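Tableware for Small Kitchens - project report
Group 4, Harawira building, ground floor studio
Rutilio Nava, Tharushi Abeysekara, Laurier Lapointe
Handed in 28 July 2026

What we set out to do

Find out which bowls people reach for when the table is plain and the fruit is out. Sounds small. It got bigger. Our brief from Stordale (the student housing people, not the shop) was to suggest a starter set for a shared flat, as few pieces as possible, nothing that needs its own cupboard. Rutilio wanted plates too but we ran out of weeks so plates are not in here.

Budget was 162 for everything, delivery included. We went over on the first order and had to send a box back.

Background reading

Not much written about bowls on their own. Most of what we found was about portion size, which wasn't our question. The Brimamora survey from last year's group was useful, 13 flats, short answers, handwriting terrible. Main thing from it - people in shared flats own too many deep bowls and nowhere to put one piece of fruit so it ends up on the worktop or in with the onions.

Method

Plain white table, no cloth. Small bowls in pale colours, one piece of fruit at a time. We asked people to say what they thought the bowl was for before we told them anything. Laurier wrote it all down, Tharushi did the table. Five sessions planned, all five done, though the fourth started late as the studio was double booked.

We kept to soft colours becuase the flats are mostly white inside and the bright set from the first order looked like a nursery (Laurier's word). Pink and light blue came out as the favourites in the first session so we carried on with those.

Pear was picked over apple quite late. An apple sits up by itself and looks fine anywhere. A pear lies on its side, takes up the width, and shows up a bowl that is too narrow straight away. In the small pink one the green pear fills most of the inside, and people liked that, they said it looked like it belonged there. The blue one empty next to it got "for keys" more than once.

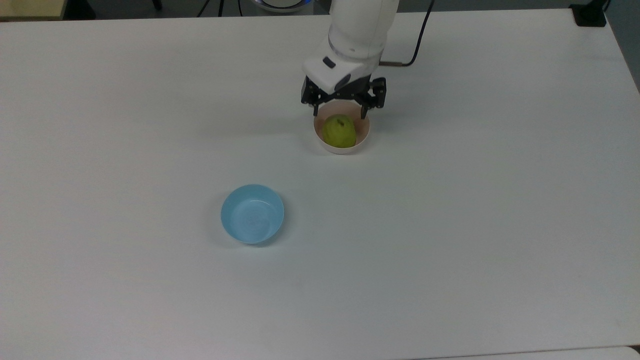

Results

Shallow beats deep for a single fruit, by a long way. Pink bowl called a fruit bowl, a snack bowl, a dip bowl. Blue bowl when empty - keys, coins, teabags, "don't know". Same blue bowl with a pear in it was a fruit bowl to everyone, so what you put in matters more than the colour. Should of seen that coming.

White on white did not work, we dropped it after the second session. People put things down beside the bowl and not in it.

Problems

Pears go soft. We bought too many at the start and ate the rest.
Notes from session three are thin, Laurier was ill and Rutilio writes in half words.
We never tested with the table laid for a meal. Faustino Espinoza pointed this out at the review and he is right.

What next

Stordale want a short list by September. Ours is two shallow bowls per person, two colours, one deep bowl for the whole flat. Plates to be picked up by the next group, Emiliano Bañuelos has the leftover samples and the order forms.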